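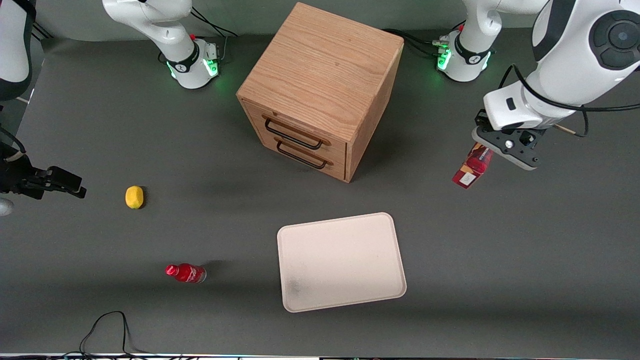 Gomumari 桌面收纳柜项目五月进度报告

提交对象:Beluldale 项目资助办公室
编制:Annapurna Palaniappan
技术审核:Ferenc Erdős

一、报告范围

本报告覆盖样柜定型、抽屉滑动测试、拉手安装工艺和试用准备四项工作。包装设计与说明书排版由 Thampi 承担,进度另行提交,本报告只列出与柜体尺寸有关的接口问题。

二、样柜现状

当前样柜为双抽屉木柜,浅橡木色,顶面与侧面保留可见木纹。两只抽屉上下排列,各装一只黑色矩形线材弯制拉手,上下同型。顶面为平整的方形台面,可放置日常小件。

上一阶段评审时曾讨论在顶面增加围边,防止物品滑落。Krishnamoorthy Ramasamy 按评审意见做了带围边的对比件,结论是围边会妨碍擦拭,积灰集中在内角,且占用可放置面积。经讨论,顶面维持平面,围边方案停止,对比件留作存档。

上下抽屉面板使用同一张图纸,减少备料种类。左右侧板仍分别编号,原因是导向槽的加工方向相反,混装后抽屉会偏斜。试装中出现过一次混装,已在侧板内侧增加铅笔标记工序。

三、抽屉滑动测试

本期共完成抽屉开合测试583次,全部在上层抽屉上进行,分空载和装载两种状态。装载物为文具、线材和小件工具。测试由 Ryszard Grabowska 执行并记录。

主要观察如下:

空载状态下抽屉运行平顺,未出现卡滞。装载后,当重物集中在抽屉后部时,前端略有上翘,拉出末段阻力增加。重物移至中部后现象消失。

从拉手一侧偏拉时,抽屉与导向槽之间产生摩擦声。将槽口倒角加大后,声音减弱,但没有完全消除。下一批零件将同时调整槽底表面处理,再做比较。

抽屉没有限位件,完全拉出时会脱离柜体。第一轮试用反馈中这一点被多次提及。Samah Bouzid 提出两种限位方式:一是在抽屉背板上方加木质挡块,二是在导向槽末端加弹性卡片。前者成本低,但装配后抽屉不易取出清洁;后者可拆,需要增加一种外购件。目前倾向于后者,待 Lerex 报价后确定。

下层抽屉的测试安排在限位方式确定之后,避免重复加工。

四、拉手安装

拉手由两颗螺钉从面板内侧固定。早期孔位靠手工划线,同一柜体上下两只拉手容易不对中,视觉上比较明显。现已改用钻孔定位板,定位板以面板上边和左边为基准,上下面板通用。

螺钉长度仍有问题。现用螺钉在面板较薄处拧紧后会顶到拉手孔底,表面看已到位,拉手实际仍有轻微晃动。已向 Lerex 提出更换短一档的规格,样品到货后先在废料面板上试拧,再用于样柜。

黑色涂层在反复抓握后未见脱落。拉手弯角处的涂层厚度不均,属供应商工艺问题,已书面反馈,尚未收到答复。

五、试用准备

第二轮试用计划投放样柜45件,分配给12个参与点,包括办公室、学校准备室和家庭。每个参与点收到记录表一份,填写存放物品种类、摆放位置、开合是否顺畅和清洁方式。记录表删去了第一轮中的评分栏,改为文字填写。第一轮的评分集中在中间档,对修改设计没有帮助。

摆放位置一项需要补充说明。柜体放在深色桌面上时,抽屉面与桌面的明暗差较大,黑色拉手容易辨认。放在深色墙面前或柜架内部时是否同样容易辨认,目前没有资料,要求参与点写明背景颜色和光照情况。

柜体背面有线缆经过的桌面也纳入试用。线缆压在柜底会造成柜体不平,下层抽屉可能自行滑出。是否在底部增加垫脚,视本轮反馈决定。

六、问题与风险

木料颜色批次差异。新到的一批板材偏黄,与现有样柜并排时可以看出区别。已要求供应商按留样比色,比色不合格的板材只用于背板和抽屉底板。

外包装内尺寸。Thampi 提供的纸箱按无拉手的柜体深度设计,装入后拉手顶住箱壁。纸箱需要加深,或在正面增加缓冲衬板并相应调整内格。该项影响试用发运,应优先处理。

人员。Ryszard Grabowska 下一阶段有部分时间转到其他项目,下层抽屉测试改由 Samah Bouzid 接手,测试记录格式不变。

七、经费使用

材料支出与计划一致。外购五金支出低于计划,差额来自限位件尚未下单。定位板加工费原先未列入预算,现申请从工具杂项中列支,总额不变。

八、下阶段工作

确定限位方式并更新导向槽图纸;
更换拉手螺钉并重新检查晃动情况;
与 Thampi 确认纸箱内尺寸;
完成下层抽屉开合测试;
发运第二轮试用样柜并回收记录表。

九、需资助方确认的事项

请 Beluldale 就以下2项给出书面意见:一是定位板费用的列支科目;二是限位件若选用外购弹性卡片,由此增加的单件成本是否可以接受。收到意见之前,限位件不下单,图纸保持现行版本。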